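Walkers and helpers wanted for the Kundari 83

4 min read

Hi, I'm Imke Wegener, and I look after the people side of the Kundari 83, which means I'm the one who answers your emails, loses your T-shirt size and finds it again. We're opening sign-ups for next May and I'd love to have you along, whether you want to walk the whole thing or hand out orange slices to the ones who do.

If you haven't come across us before: it's an 83-kilometer overnight walk in teams, starting at the showground in Sandton and finishing on the riverbank at Rees. Everything we raise goes to the Datum Fund, which pays for rides to hospital appointments for families who live too far out to manage it on their own. Last time we had 2,287 people out on the trail between walkers and crew. I still have the blisters and I was mostly in a van!

Who I'm looking for

Teams of walkers first. You need five people, all of them 18 or over on the day, and you have to stay together from start to finish. If one of you drops out along the way the rest can carry on, but please tell a checkpoint so we don't go hunting for your friend in the dark. (We did this once. She was at home in the bath.)

You don't have to be sporty. We get running clubs who want to be done before breakfast, and we get office teams who bought their boots in April and regret it by the second hill. Both are welcome. What I do ask is that you've done at least one long training walk together, part of it at night with headlamps, because walking on rough ground in the dark is a whole different thing and I'd like you to find that out near your own car.

If you're on your own, write to me anyway. I keep a list of singles and I match people up by pace as best I can. One of my matched teams has come back every year since and they go on vacation together now, so I'm taking credit for that.

Then there's crew. I need people for the start, the finish and all the checkpoints in between, plus drivers with a clean license, first aiders with a current certificate, and a handful of strong early risers for the tents. Shifts are six hours. You can do one or two but I won't let you do three in a row, so don't ask.

And cooks! Food is what people remember. The checkpoint at the halfway point does a hot meal all through the night, and this time the menu is dumplings, soup and plain rice for the queasy. If you've cooked for a crowd before, or you just don't panic easily, I want to hear from you very much.

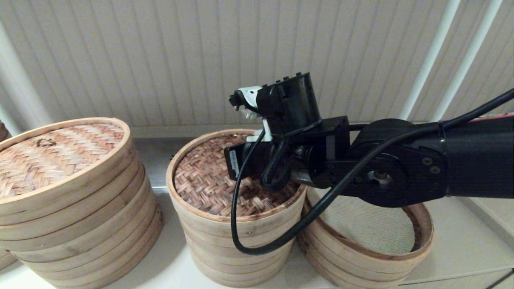 What you get

Walkers get a trail map, a team tracker, hot food at the halfway point, snacks and water everywhere else, a medal, and a bus back to Sandton from the finish. The entry fee is $60 a head and I'm asking each team to try and raise $1,500 on top. If that number scares you, call me before you give up on the idea. I've got a folder full of things that have worked for other teams, from car washes to a truly awful karaoke night.

Crew don't pay anything. You get fed, you get a jacket you can keep, gas money if you're driving for us, and a spot at the thank-you supper. It's unpaid work and it's cold around four in the morning, so bring more socks than you think.

What to send me

Walkers, send a team name, the names and ages of all five of you, one phone number that somebody will pick up, and any medical stuff I should pass on to the first aid people. Keep the team name clean, it gets read out over a loudspeaker.

Crew, tell me which job you'd like, which one you'd put up with, and whether you prefer the evening, the night or the morning. Cooks should also mention any food safety training. If you haven't got any, I run a free evening course in the spring and it's pretty painless.

Sign-ups open on 8 October 2018 and team places usually go before the holidays. Crew can join later than that, but the driver spots fill up fast. I read everything myself, so give me a few days to get back to you, and if you haven't heard by the end of the week then poke me again.

Imke

12 comments · 46 shares

Contact: Kundari 83 sign-up desk, Sandton Showground | © 2018 Kundari 83 | Back to top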